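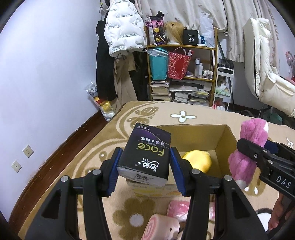 Bevor Sie mit dem Handgreifer Zamham die ersten Greifvorgänge aufzeichnen, nehmen Sie sich bitte etwas Zeit für die Greifbacken - sie sind das Teil, das am meisten aushalten muss und das am häufigsten vergessen wird. Die blauen, gerippten Beläge sollen einen Gegenstand von beiden Seiten fassen, und zwar so, dass er auch beim Schwenken ruhig sitzt. Eine Packung Taschentücher zwischen den beiden Belägen ist dafür ein sehr dankbarer Prüfling, denn ihre Hülle zeigt Ihnen gleich, ob Sie zu fest zudrücken. Für die zweite Prüfung nehmen Sie dann gern etwas Flauschiges wie das rosa Plüschtier, das man am besten in der schmalen Mitte greift.

4.3 Greifbacken prüfen und einstellen

Sie brauchen: den Innensechskantschlüssel aus dem Beipack, ein fusselfreies Tuch, eine Packung Taschentücher und ein kleines Stofftier. Planen Sie beim ersten Mal ruhig eine halbe Stunde ein, später geht es deutlich flotter.

1. Schalten Sie die Aufzeichnung aus und legen Sie den Greifer mit geöffneten Backen auf eine weiche Unterlage. Eine Decke genügt völlig.

2. Wischen Sie beide Beläge mit dem trockenen Tuch ab, immer den Rippen entlang. Fusseln setzen sich besonders gern in die Rillen (wer viel mit Plüsch arbeitet, kennt das).

3. Schauen Sie sich die Gelenkbolzen links und rechts am Gestänge an. Sie müssen bündig sitzen und dürfen sich mit dem Finger nicht verschieben lassen. Steht einer vor, drücken Sie ihn vorsichtig zurück und sichern ihn wie in Abschnitt 61 beschrieben.

4. Schließen Sie den Greifer langsam ohne Gegenstand. Beide Beläge sollen sich auf ganzer Höhe gleichzeitig berühren. Bleibt oben oder unten ein Spalt, lösen Sie die Belagschraube eine Vierteldrehung, richten den Belag aus und ziehen sie wieder an.

Achtung: Finger weg vom Gestänge, solange sich die Backen bewegen! Zwischen den Hebeln kann man sich empfindlich klemmen.

5. Greifen Sie nun die Taschentücher an den beiden Schmalseiten, heben Sie sie an und schwenken Sie den Greifer ein paarmal sachte hin und her. Rutscht die Packung, reinigen Sie die Beläge noch einmal. Beult sie sich stark ein, geben Sie am Griff etwas nach.

6. Wiederholen Sie das Ganze mit dem Stofftier. Weiche Dinge verzeihen viel, darum fällt ein schiefer Belag hier oft erst beim Drehen auf.

Hinweis: Wenn Sie mit zwei Greifern arbeiten, stellen Sie bitte beide nacheinander ein und tauschen Sie die Beläge nicht untereinander. Sie laufen sich mit der Zeit auf ihr eigenes Gestänge ein.

Abgenutzte Beläge bestellen Sie bei Kakuteck unter der Teilenummer 1707, die passenden Schrauben unter 611. Ein Satz enthält 8 Schrauben.

Weiter geht es mit Abschnitt 4.4, Kamera ausrichten.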